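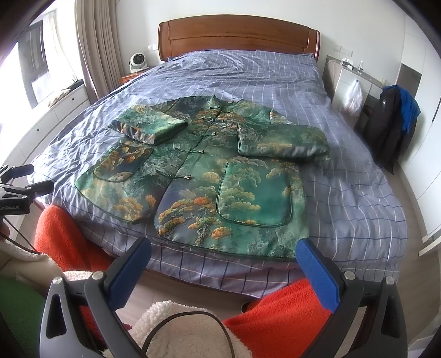

The green jacket on the spare bed, sleeves folded in.

I'd been on the phone with her for maybe a minute before she started talking about the jacket. We were supposed to be talking about packing (she runs a little clothes rental out of her house in Dimbridge, mostly for amateur theater and weddings) but the jacket had just come back from the cleaner and she couldn't help herself.

"Come and see it," she said, so I drove over!

The rental is called Plamard, after the street she grew up on, and the whole thing lives upstairs. There are 26 garments on the rail at the moment and everything gets folded on the double bed in the spare room. I asked why she didn't get a proper table.

"I had one. It was too narrow and the silky stuff slid right off. A duvet grips a little. You lay something down and it stays where you put it."

The jacket is a beauty, I have to say. It's Chinese in style, with a mandarin collar and frog knots down a slanting front, and the print is a whole landscape: pine trees, cliffs, mist, then these bursts of orange and gold leaves. She bought it for $50 at an estate sale in Allmont, back in March, and it has been out twice already.

"People go for the color first," she told me. "Then they get it home and find the trees."

So how do you fold a thing like that? Fasten it first, she says, every knot, even if you're in a hurry. Then lay it on its back and smooth it from the collar down with your palms. The sleeves come in across the body, and she is relaxed about how they do it. One gets doubled over, the other might get rolled up long.

"I used to make them match. I'd stand there fussing with it for ages. But a roll doesn't leave a hard line, and a fold lies flatter, so I do whichever the sleeve wants."

What she does care about is the piping. It runs along all the edges in dark green, and she hates to see it bent sharply, so the hem gets turned up last, over a sheet of tissue, and very loosely. The patch pockets get checked before any of that. She has found bus tickets, a cough drop and one earring in other people's returns.

Each piece goes out in a flat box with a card saying how to hang it. I asked if anyone reads the card.

"Some do! The theater people never do."

She'd like to have a second rail by next year, and I asked whether she'd ever sell the green jacket. She took a while to answer that one.

"Somebody offered, a lady who hired it for a dinner. I told her she could book it again."

Plamard takes bookings by phone, and the jacket is free from the end of the month.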